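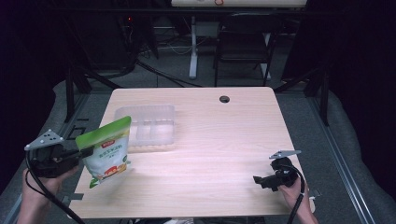 Snack drawer confession time

Happy new year, everybody! I had big plans to open this issue with something wise about fresh starts, but what I really want to talk about is snacks. Specifically, the drawer to the left of my stove, which on New Year's Day would not close. I pushed it with my hip, I pushed it with my foot, and then I sat down on the kitchen floor and took everything out of it.

I found crackers from a road trip in September. I found two open bags of the same pretzels, both clipped, both stale. I found a bag of dried mango so far at the back that it had gone the color of an old saddle (I ate a piece anyway, and I don't recommend it). My husband came in, looked at the piles, and went back out to the garage.

So this month I'm trying out a system, and I'm telling all 1,253 of you about it so that I can't quietly drop it by Valentine's Day.

The idea came from my neighbor Satish Kartha, whose pantry I have envied for years. He doesn't sort by type of food. He sorts by who's going to eat it and when. There's a bin for school lunches, a bin for the car, a bin for people who drop by, and one that he calls "after nine," which is for him and his wife once the kids are down. When a bin is empty, it stays empty until the next big shop. I asked him what happens when somebody raids the lunch bin on a Sunday and he said, very calmly, "Then they have an apple on Friday."

I love this. I am not that calm, but I love it.

My version has three bins, plus a rule about the store. I get one new thing per trip, something none of us has tried, and it has to come from an aisle I don't usually walk down. We live ten minutes from Boateng, the big international grocery out past the car wash, and I could spend a whole afternoon in there. Shrimp chips, plantain chips, sesame brittle, those little seaweed rolls that shatter all over your sweater. Half the time I can't read the package and I'm going by the picture on the front – that's how we ended up with a bag of something sweet that I had planned to serve with chili. It was delicious, just not with chili.
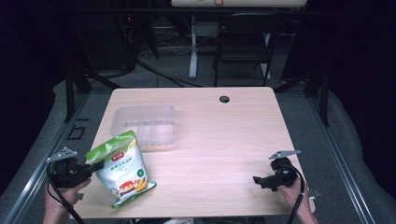 My budget for all this is $50 a month, drop-in guests included. I keep the receipts in an envelope on the fridge, and so far I've spent $10, but it's only the first week and I haven't been near Boateng yet, so don't be too impressed.

A few of you wrote in after the holiday issue to ask what I do about open bags. The short answer is clothespins. I bought fancy clips from Wollness a couple of years ago and every one of them has wandered off, probably to the same place as the good scissors. Clothespins cost next to nothing and I don't cry when they vanish. Fold the top over twice, squeeze the air out first, and stand the bag up so you can see what it is. If it's lying flat under three other bags, you'll buy another one. I have the pretzels to prove it!

Kobina Mensah wrote to say his family holds a "finish it" night at the end of each month, when every open bag in the house goes out on the table and dinner is soup plus whatever is there. His daughter puts popcorn in her tomato soup and swears by it. We're doing ours on the last Sunday in January and I've already called dibs on the shrimp chips, assuming they make it that far.

If you have a snack I should hunt down on my next trip, hit reply and tell me the name, or as much of the name as you can remember. Nothing with licorice, please. I've tried, and I'm done trying.

Next time: the freezer. Pray for me.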